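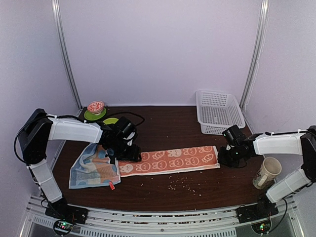 *Rabbit towel flat and ready, basket waiting at the back.*

## Section 2: Setting up the towels

I wrote this part of the Tindmont kitchen guide after Mahmoud Zaki asked me, quite fairly, why the hand towels in the basket never match the way I do them at home. So it's my way, written down, and you're welcome to grumble at me if yours is better!

You'll need the towels, a clear bit of table and the white basket with the holes in it. Mugs, bowls and saucers can stay out if you're only doing one or two towels (I leave mine at the sides), but do move them for a big batch.

**Before you start:** look for crumbs. The table is dark wood and they show up beautifully, little white specks all over the place, and terry picks up every one of them. A dry cloth first, then a damp one. I skip this more often than I should.

### Rolling a towel

1. Pick one towel and push the others to the left. The blue, white and peach one can stay in a heap for now, it's always last in my house.

2. Lay your towel out flat in a long strip running left to right, pattern side down if you want the rabbits on the outside of the roll. Smooth it from the middle towards the ends.

3. Start at one short end and make the first turn really tight — tighter than feels sensible. A slack middle gives you a floppy roll and you'll be doing it again.

4. Keep going with both hands, nudging the edges level every turn or so. If one side creeps out, unroll a little and straighten it there and then.

5. Check the open end. You want a neat spiral, with the cartoon faces sitting on the outside of the roll.

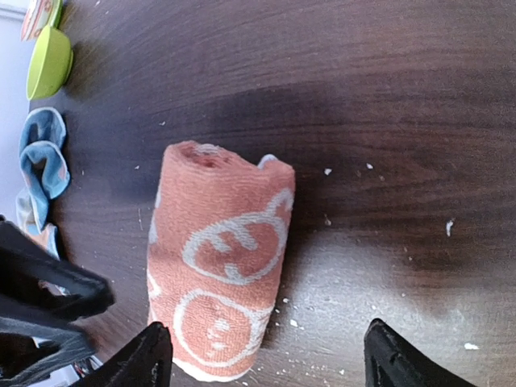
6. Put the roll in the basket with the spiral facing up and the loose edge against the side, so it can't spring open.

7. Do the rest the same way, then wipe the table again.

> **Note:** the towel with the small red tag at the corner should be rolled with the tag tucked inside. Mine catches on the basket otherwise, and Nino pulled the whole lot out that way last April.

> **Caution:** never roll a damp towel. Hang it up for the night and do it tomorrow.

If you've got the deeper Otton basket instead, stand 8 rolls in it and stop there. The thick towels need more room, and I've put those in Section 3 with the bath sheets.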